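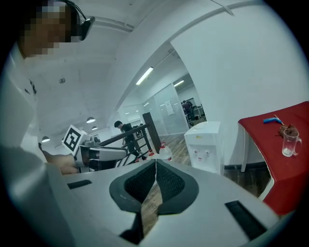
So the left gripper lost its mind on us again, and this time I kept notes, mostly so I'd stop swearing at it.

Quick recap for anyone who missed the March post. We run a pair of hand-held grippers, and each one's position comes from the headset plus the printed marker cube on top. When it all agrees you get a lovely smooth path. When it doesn't, the software reckons your hand has teleported through the wall.

This was teleporting. Out of 39 takes, 4 had the left gripper leaping sideways by half a metre and then snapping back as if nothing had happened. The right one was fine the whole way through, which made me suspicious of the cube, so I spent a whole morning (and far too much tea) reprinting the faces on matte stock. No change at all!

Then I went through Rondedeo, our logging program, line by line. Every jump landed just after the headset had dropped tracking for a moment. The tracker recovered fine, but Rondedeo was filling the gap with a guess and never flagging it. I'd ticked that option myself when we set up at Clirndale — it's called "smooth recovery" and I thought it sounded nice. Grr.

What bothers me is the arm at the other end. If we'd replayed one of those takes on the Bielecka rig at full speed, it would have tried to follow that leap, and there's usually someone standing beside it. So now smooth recovery is off, any gap over 2 frames bins the take, and replays run at crawling pace with a hand on the stop button.

I've sent the logs to Resport and asked for the option to be off by default. No answer yet. Meanwhile I've got the bad takes to redo, and the battery on the left gripper needs charging first.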